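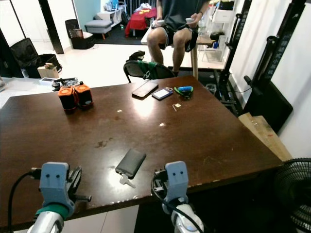
Ticket: Rulis Gloss Restorer drying tacky on dark table
Product: Rulis Gloss Restorer, 100 ml bottle, colour Tian
Opened: July 3, 2024
Status: Resolved

Customer wrote:

Hello there, and thanks in advance to whoever ends up with this one. I have a big old Ikov table, 182 cm along the long side, which we bought second-hand from the Drama department at the local college when they cleared out their storeroom. It's a lovely dark brown wooden thing and it has had a hard life. I've been bringing the top back a bit at a time with your Gloss Restorer, and for the most part I'm very happy with it, but there's a stretch along one side that just won't harden. It feels dry, then you lean your arm on it for the length of a phone call and your sleeve sticks!

I followed the leaflet as well as I could. I washed the top with warm water and a drop of dish soap, let it dry overnight, rubbed it down lightly with 800 grit, wiped off the dust and put the restorer on with a lint-free cloth. The leaflet says to wait four hours between coats and I did wait, more or less. The first coat was fine everywhere. It was after the second that the sticky bit turned up.
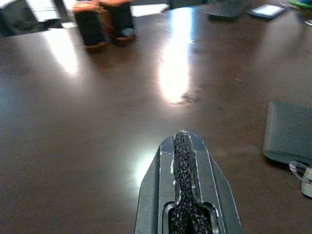
The table top, close up.

I should say the room is on the cool side. We're in the middle of winter here and I don't run the heater in there during the day. My neighbour thinks I should strip the whole lot and start over, but I'd rather not if there's any way around it.

Support reply:

Thank you for such a thorough message, it saves us a lot of back and forth. Please don't strip it yet. A patch that stays tacky when the rest of the same coat has set is nearly always one of two things: a second coat that went on a touch thick before the first had let go of its solvent, or old furniture polish still sitting in the surface underneath. Could you tell us whether the table was ever polished with a spray or a wax, and how cold the room gets overnight? The four hours in the leaflet assumes a warm, airy room. In winter we'd leave it until the following day.

In the meantime, please keep cloths, placemats and anything with rubber feet off the sticky stretch. Rubber can leave a mark in a soft coat, and those marks are a nuisance to get out.

Customer wrote:

Well, I rang the college and they couldn't tell me much, but the lady in the office remembered a tin of wax polish living in the cupboard beside it, so there's your answer, I suppose. I don't have a thermometer in there but it's cold enough for slippers and a cardigan.

While I'm here — the older wear. There are pale scratches scattered all over, some worn patches, and a few darker stains near the middle. Should I be doing something about those first?

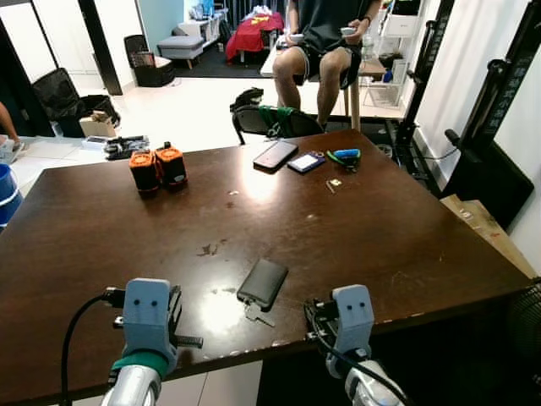

Scratches, worn patches and the darker stains near the middle.

Support reply:

Wax would certainly do it. This is what we'd try, in this order:

1. Warm the room and leave a door open for a full day.
2. Test the patch with the back of a knuckle. If it still grabs, wipe it with a cloth barely dampened with mineral turps, turning to a clean bit of cloth often. Keep the window open for this.
3. Leave it overnight.
4. Rub lightly with the 800 grit, wipe, and put on one very thin coat.

Fine scratches usually soften with a thin coat. The stains we'd leave alone until the surface is hard all over. Restorer won't lift a dark stain, and it's easier to judge how much it bothers you once the gloss is even.

Customer wrote:

Sorry for the slow reply, I've had visitors. Did all four steps and the sticky bit came up beautifully. The cloth came away quite yellow, so there was plenty of old wax in there. I've decided to live with the stains. You're welcome to close this, and thank you for your patience with me.

Internal note: leaflet wording on coat times in cold rooms passed on for the next print run. Same question came up in April.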